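About us

G'day, and thanks for dropping in. I'm Anneli Vainio, and I run the Folcombe bench, the bit of Nargate that tries to get robots to put computers together.

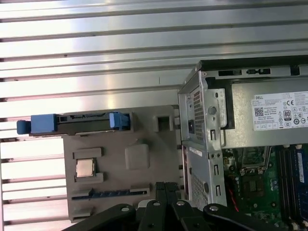 I started on this because I'd spent years fixing desktops and had a fair idea how much of that work happens in the fingertips. You line up a memory module by eye, sure, but you know it's home because of how it pushes back. I wanted to see whether a robot could learn that from a person showing it, without us writing out every millimetre of the motion. That's still the whole research question, really, and I've been happily stuck on it ever since.

We're a small crew. Wayne Després looks after the arms and grippers and has very firm views on cable routing. Mansa Essien does the learning side, so if a policy behaves strangely on a Monday-ish sort of morning, Mansa's the one squinting at plots with a cuppa going cold. Mylene Lumbao is our best demonstrator by a mile (she used to do dental lab work and it shows) and she trains everybody else who drives the arm. I do the task design, the writing up and most of the ordering of parts.

So what do we do all day? We work with desktop cases laid on their side and a tray that holds the parts we want fitted. Processor, memory, that sort of thing. A person guides the arm through the job, we record what the wrist camera saw and what the joints did, and then we train on the recordings. Pretty ordinary so far! Plenty of labs do some version of it.

The part we reckon is ours is a method we call Clollurach. The name came off a hand-drawn map in our old tea room and it stuck before anybody could think of something sensible. The idea is that most of a demonstration is travel, and travel is easy. The hard bit is the last little stretch, when the part meets whatever it's going into. If you train on everything equally, the model gets lovely at waving its arm across the bench and stays hopeless at the finish. Clollurach finds the contact part of each demonstration on its own and weights it more heavily, and then we ask our demonstrators for short extra recordings that begin from slightly wrong positions. Tilted a touch, one slot over, gripped too low. Mylene calls them the "whoops" recordings and she's very good at inventing new ones.

Our main result so far is on memory modules. We collected 2000 short recordings and ran 238 test insertions on cases the model hadn't trained on. With plain training, almost 7 in ten modules went in properly. With the Clollurach weighting and the whoops recordings together it was better than nine in ten, and the misses were mostly the same miss, where one end goes down and the other one rides up. We count a module as in only when both clips have closed and a person has checked it by hand. Mansa insisted on that and I'm glad, as our first scoring script was far too kind to us.

Processors are another story. They drop into the socket with next to no force, so there's not much to feel, and a bent pin is an expensive way to learn. We've had two decent months on it and then one rotten one after we changed the fingertips. Wayne has gone back to a textured pad and we're re-running the lot. I'm not going to put a number on this page until I trust it.

A few things we've settled on along the way, in case you're setting up something like it yourself:

We keep the wrist camera close and put up with the glare. We tried diffusers and moved the lights about for most of August, and the models coped better with a range of ugly lighting than with one nice setup.

We use second-hand cases from different makers and different years. They're a bit scruffy, and that's fine by us.

We rotate who demonstrates. Everyone has habits - I come in from the left every single time, apparently - and the model will copy them faithfully if you let it.

Our data tools are called Asante, and they're free for university groups. It's mainly a viewer, a labelling page and a checker that grumbles when timestamps drift. Obed Fiadzo wrote nearly all of it while he was here as a student, and he still answers emails about it, which is very decent of him.

If you'd like to visit, please do. We're set up for small groups, and school classes get to have a go at driving the arm (it's harder than it looks, and the year sevens are usually better at it than their teachers). We also take two students each winter for project work. You don't need a robotics background, but it helps if you've pulled a computer apart at some point and mostly got it back together.

Drop us a line through the contact page. I read everything, though I can be slow when we're in the middle of a test run.

Recent items
Clollurach: what changed when we weighted the last stretch
Whoops recordings, a how-to by Mylene Lumbao
Asante checker update and known problems
Fingertip pads compared, part 2
Student projects for winter
Visiting the Folcombe bench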